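Tote Bags, Spring Round: gallery

Posted 30/04/2021

Quick page, more when I get time. This is the canvas tote round, the one a lot of you asked for after the December page on paper carriers. Same table, same questions as always. How does it sit, how does it fold, does it hold its shape when theres nothing in it (mostly no).

The bags on the list this time are Pandaton, Brondomia and Hidayat, natural canvas, no lining. Drotex was supposed to be in too but the parcel went to the wrong address and I wasn't going to hold everything up for one bag. Will add it later if it shows.

No studio stuff. White tabletop, pale walls, whatever light there is. Coffee, tea, whatever people are drinking. If you want glossy pictures the makers have plenty on their own pages. 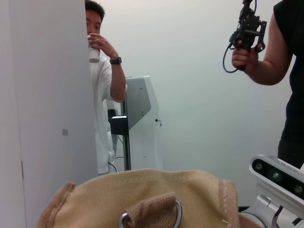
Cup up, watch on. White shirt, pale wall behind.

OK, the bags. Notes first, because I keep getting the same emails.

Weight. The Pandaton is 400 grams, which is a lot for a shopping bag with no lining. Heavy cloth, stiff out of the packet. Takes weeks to soften. The Brondomia is 343 on the kitchen scale, I did it twice. The Hidayat is the light one at 200 and it feels it, fine for a loaf and a newspaper, I wouldn't put jars in it.

Folding. Thick canvas does not want to fold. Thirds, then thirds again, then lean on it. The Hidayat goes down small enough for a coat pocket. The other two don't, dont let the label tell you different.

Standing up. Everybody wants a tote that stands open by itself while you load it. Unlined canvas will do it for a while when its brand new and then the first wash finishes that off. After that you get a heap with a mouth somewhere in it and you need both hands, one each side near the opening, before anything goes in.

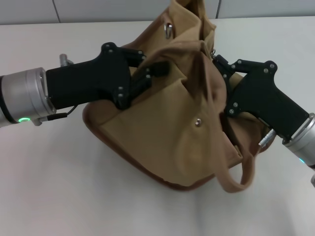

And once you have it open, put something flat in the bottom. Cereal box, big book, a cutting board if you're going to somebody's house to cook. The sides come up a lot easier with a base in there. Heavy things next, over the base, and keep them off the corners. The corner seams are where my old ones all went first.

Color. Natural canvas means tan, and tan means every maker has a different idea of tan. The Brondomia is on the yellow side. Pandaton more like oatmeal. Hidayat somewhere in between, with little dark flecks in the weave that some people send back as dirt. Its not dirt, it's bits of the plant, leave it alone.

Washing. Cold, inside out, hang it by the bottom edge. Do not use the dryer!! I lost a good one that way and it came out sized for a child. Iron while damp if you care about creases. I don't, so every bag I own looks slept in.

Handles. Long ones go over a winter coat, short ones don't. Check the stitching before you buy, you want a box with a cross through it where the handle meets the bag. A single line of stitching will go, and it'll go in a parking lot.

Price, since I get asked. I'm not listing them, they change every time I look and then I get mail about it. Whatever you pay, a plain one does the same job as one with a print on it. The print cracks anyway.

Still to come on this page: the Drotex if it arives, a wash comparison, and the 100 trips write up, which is going slower than planned as I keep forgetting to mark the trips down. The old paper carrier page is still up, link is in the sidebar.

Comments are off for now, too much spam. Email works.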